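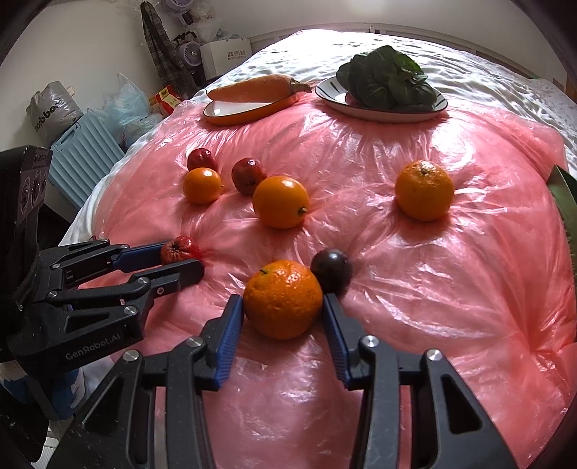
Dindier: Frequently Asked Questions

Last updated Tuesday, November 5, 2019

We get a lot of mail about the Dindier build, and it makes us very happy! These are the questions that keep coming back. Answers are by Oratile unless somebody else has signed them.

What is Dindier?

Dindier is a two-armed robot that puts groceries away. Well, it puts some groceries away, on good evenings. It stands on a bench at Kuvwood, the shared workshop where most of us met, and it is made from aluminum tube, printed joints, a lot of secondhand servos and a control box that Gerrit Botha has rewired more often than he likes to admit.

The goal for this year is fruit and vegetables: pick one up, move it over, set it down without bruising it. Jars and boxes can wait.

Why produce? Wouldn't blocks be easier?

Much easier, and we did start with blocks. We got bored! Every block is the same shape as the last one, so you can get away with a grip that only works for blocks. An orange rolls. A plum is small and likes to sit right up against something bigger. Carrots are long and want to swing if you pick them up too close to one end. Leafy greens are a whole subject of their own and we love them and they beat us nearly every time.

Also, you can buy practice material anywhere and eat it afterward.

How do you teach it?

By showing it. Somebody takes a gripper in each hand and does the job while the cameras record, and later we use those recordings to train the arms on the bench. We have 218 recordings that we consider good enough to keep. Most of them are under 30 seconds, and short is fine. A short recording with one clear grab in it beats a long one where you wander around deciding what to do.

Keabetswe Radebe wrote the program that trims and sorts them. It's called Xaba and it has no manual yet – ask her at the bench.

Can I record at home, or do I have to come to the workshop?

Please record at home! For the first few months everything we had came from one bench under one set of lights, and the robot got very good at that bench. Then we turned it to face the other wall and it missed an apple by a hand's width. Kitchen counters, floors, sofas and beds are all welcome. Put a sheet of plastic down if the surface is something you'd rather keep clean, and don't tidy the room on our account.

Does the surface matter?

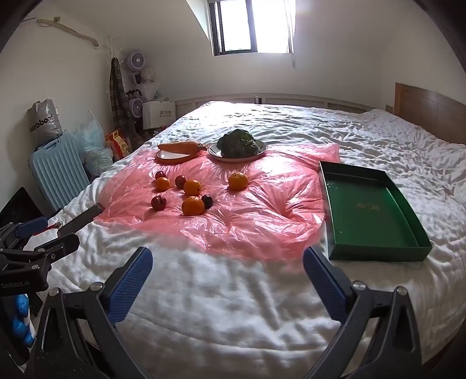 Soft surfaces are the most interesting thing we've worked on since April. On a hard table you always know how high the bottom of the fruit is, so you can lower the fingers to the same height each time. On bedding you can't. A rumpled duvet with a crinkled pink plastic sheet over it has little hills and valleys all over, and every orange settles at its own height. Look at the dark plum next to the front orange: one finger has to come down in a narrow space, and if you push the orange, the plastic may shift under everything else too. Plates help the robot (the carrot and the greens have a firm base under them), and an empty tray off to the side makes a nice clear place to aim for. We'd like many more recordings like that.

How far apart should the fingers be when I come in?

Wide. Wider than feels natural. Your own fingers close down to nearly the right size before they reach a thing, and you'll want to do the same with the gripper. Try to open all the way, come down, and then close. The robot's aim is worse than yours and it needs the extra room.

For a big orange, let one pad touch first and bring the other in slowly. If it starts to roll, follow it a little. Don't stop the recording – a roll and a recovery is a great thing to have.

What should I do with my second hand?

Whatever you'd do in real life. Beginners tend to park the left hand somewhere and forget it, and then the robot learns to park its left arm too (it did this for weeks, it looked like a waiter). You can pick up an apple with one hand while the other is busy with an orange. You can hold a plate steady. Just don't reach across yourself, since our arms are mounted on a single post and will happily bang elbows.

What are the pads on Dindier's own fingers made of?

We've tried nearly everything. Bicycle inner tube was the first, and it grips beautifully and leaves black marks on lemons. Foam tore. Right now we cast our own in soft silicone with ridges running across the finger, and Petronella Hlongwane has a mold you can borrow. Pour slowly and tap the mold on the table a few times to get the bubbles out.

How many servos are in it?

16, counting both hands. The shoulders use the strong ones and the wrists get whatever is lightest. If you are building your own, spend your money on the shoulders. A cheap shoulder sags, you correct the sag in software, the servo warms up, and then it sags by a different amount. I lost most of a winter to that.

What is the Skarov board?

Skarov is the name of our control board, which Bongani Ndlovu designed. Version 2 is the one to build. The first version works but the power connector is on the wrong side, so the cable runs right where the left elbow wants to be. Files for both are in the project folder. Check the fuse before you connect anything! The board has no protection if you swap the leads, and the smell stays in the workshop for days.

Is it safe to stand next to?

Stand outside the yellow tape while the arms have power. They aren't very strong but they are quick, and they can't tell you from a shelf. The big red button cuts power to both arms, which means they drop, so move your hands and your tea away first. One person runs the arm and one person stays by the button. No exceptions, even for a quick test.

Why did my recording get turned down?

Usually it's the light. A bright window is fine, and glare on plastic is fine too, but if the whole picture goes white for a moment Xaba throws the clip out. The next most common thing is starting late. Press record, count slowly to three, then move. If yours came back with the note "hands," it means the grippers were out of view for too long, and you can just send it again with the camera tilted down a bit.

Can it pick up bok choy?

No. We've had it lift a bunch twice, and both times it was holding one leaf. Gerrit thinks we should grip near the base and come in from the side, and I think we need softer pads. If you have a better idea, bring it along, and bring some greens with you.

When can I come by?

Thursday evenings, from six until the last person gets hungry. Ring the bell marked Kuvwood and give it a minute, as the compressor is loud. You don't need to know anything about robots, and if you can solder we will be delighted to see you.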